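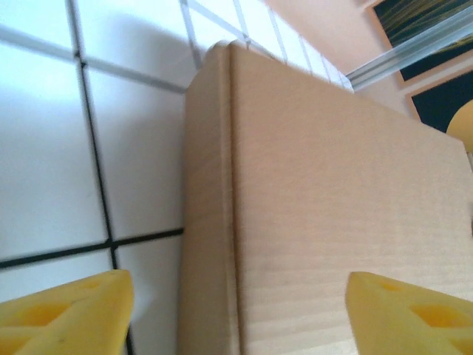
Septiembre de 2025

Retomo el cuaderno, que lo tenía abandonado desde antes del verano. Seguimos con la tarea de la caja para Treltora y hoy me ha tocado teleoperar a mí casi toda la mañana, con Yu-na en el otro puesto revisando episodios según iban cayendo.

Objetivo de la tanda: hasta 30 demostraciones con la caja de cartón, los dos brazos, cada una de 25 segundos como máximo. Si me paso, se descarta y punto (me he pasado más de lo que me gustaría). Haruto quiere que variemos la posición de salida, así que la muevo y la giro un poco entre episodio y episodio, sin marcas en el suelo.

Cosas que me apunto:

La cámara de muñeca, cuando te acercas mucho, no ve más que cartón. Conviene entrar despacio y dejar que se vea el borde de arriba antes de cerrar los dedos - si no, luego el modelo aprende a cerrar a ciegas, como nos pasó en enero.

No corregir a tirones. Si el agarre va torcido, abrir, retroceder y volver a entrar. Leonidas dice que esas recuperaciones valen oro y que no las borremos, pero etiquetadas aparte, por favor.

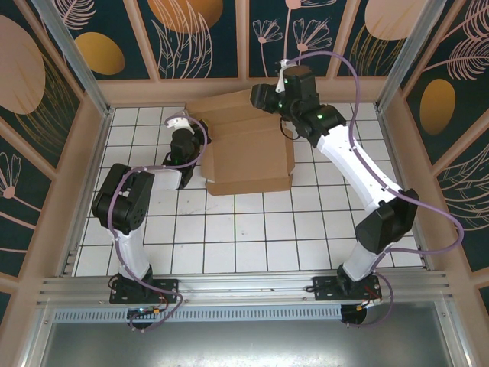

Los dos brazos con la caja abierta, cerca de la pared del fondo.

Con la caja tan pegada al fondo me cuesta bastante más calcular la distancia, y se me va el brazo derecho. Voy a pedirle a Aliki que me deje repetir esa zona con 20 episodios más, sin mezclarlos con los de hoy.

Pendiente: renombrar la carpeta (otra vez le he puesto la tarea antigua, qué cabeza), pasarle a Hae-won los 5 episodios dudosos y preguntar si las solapas caídas cuentan como caja abierta. Yo diría que sí!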